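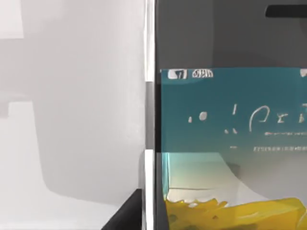 Heiðrún Lund
Perception software lead, Parnthorpe

Home Articles Perception Planning Tooling Glossary Log in

Near-field view (wrist camera)

The near-field view is my name, and by now most of our team's name, for what a hand-mounted camera gets in the last stretch before a grasp, when the goods fill one side of the picture and bits of the robot fill the other. Older papers call it the terminal view or the close approach view. I don't mind which you use, as long as you don't call it a bad image (I did for two years, and it sent me off fixing the wrong things).

The render at the top is a pretty typical case. Half of it is pale, out-of-focus stuff that is most likely a gripper finger very close to the lens, and the rest is a package with a teal label, a clear window and something yellow and lumpy showing at the bottom. It comes from a simulated scene, and the blur is still there! A renderer with lens blur switched on gives your software the same headache a real lens would, which I think is a good thing and will defend at some length further down.

Where it turns up

Any arm with a camera near the fingers will produce near-field views. How early they start depends on the lens, the mount and how long the fingers are. A camera set well back on the wrist may keep the whole object in sight until quite late, and a camera tucked between the fingers loses the outline much sooner. Picking from shelves is the worst case I work with, as the goods stand side by side and the hand has to come in straight.

What it does to detection

Most object detectors are trained on whole objects with a bit of background round them. Take away three of the four edges and they get nervous. In my experience they fail in two ways. Either the score drops under the threshold and the object vanishes from the world model, or the detector settles on a part of the object and reports that part as the whole thing. A label is a lovely crisp rectangle, so labels get picked a lot, and then the planner thinks it's reaching for something half the size it should be.

Reading the print isn't much help either. On the package above, the smaller lettering is too blurred to make out, and even the big white writing runs off the side. We tried text matching at this range and took it out again after a month or so. It works well from further back, where you should be doing it anyway.

Clear windows deserve a paragraph of their own. Depth sensors tend to look through them, or get a muddle of the film and whatever is behind it, so one flat-fronted pack can come back as a flat panel on top and a lumpy hollow underneath. Fit a plane to all of that and it'll tilt. Kaj Brynjólfsdóttir wrote the fix we use, in which the plane is fitted only to the printed areas and then carried across the window. It's dull and it has held up very well.

Self-masking

Self-masking means telling the software which pixels belong to the robot so that everything after it can leave them alone. The simple way is to take the joint positions, draw the hand model from the camera's point of view and blank out whatever it covers. In simulation you get the mask for free, as the renderer knows what each pixel is. On a real arm you have to earn it with a decent calibration.

The catch is blur. A sharp mask laid over a soft finger leaves a pale fringe along the border, and pale fringes look very much like the side of a box. We grow the mask outwards by 31 pixels at full resolution, which costs us some view of the goods (sometimes a fair bit) and gets rid of nearly all the ghost edges. Kaj would like a mask that grows with the amount of blur instead. I think she's right, and it's on the list for August.

Pärn, our masking tool, does all this in one pass and writes the mask out next to each colour image. It also has a viewer that flicks between masked and unmasked, and I use that more than anything else in the package.

Planning when you can't see much

There are two schools here. One says look properly from further back, fix the object's pose, and make the last move blind on joint positions alone. The other says keep looking all the way in and correct as you go, which people call visual servoing. The first is simple and fine if nothing shifts. The second copes with things moving, but it needs something in the near-field view it can trust.

Lenach, the planner I spend my days in, sits between the two. It keeps the pose from the far view as its main belief and lets the near view nudge it sideways, never in depth. If the near view disagrees for longer than 200 milliseconds the arm stops, backs off along the way it came and looks again. People new to Lenach often want to shorten that. Please don't, at least until you've watched it stutter in front of a shelf of crisp packets.

A colour patch is often a better thing to track than an outline at this range. A big area of one strong colour, such as a teal label, gives you one good edge against the grey next to it, and one good edge is enough for a sideways nudge.

Test data

Our close-range set is rendered in Jirach and holds 3000 images, of which 1045 have robot parts covering a large share of the view. We keep those in their own folder and report scores on them separately. Mixed in with the rest they get averaged away, and you can ship a detector that looks great on paper and goes blind at the shelf.

When I started, we used to filter such images out as faulty. If you've inherited a data set with a cleaning script, go and read the script. Look for anything that throws out images by sharpness or by how much of the object is in view.

I said I'd defend the blur. The case against is that rendering with it takes longer, and that a network can be taught with artificial smudging added afterwards. Smudging afterwards treats the whole image alike, though, and a real lens doesn't: the finger goes soft while the pack behind it may stay fairly crisp. That difference is a useful clue to what is near and what is far, and I'd like my networks to get the chance to learn it.

See also: eye-in-hand calibration; hand model; pose belief; transparent packaging; visual servoing

This site uses cookies to remember your settings. Accept Manage choices

Page last updated in August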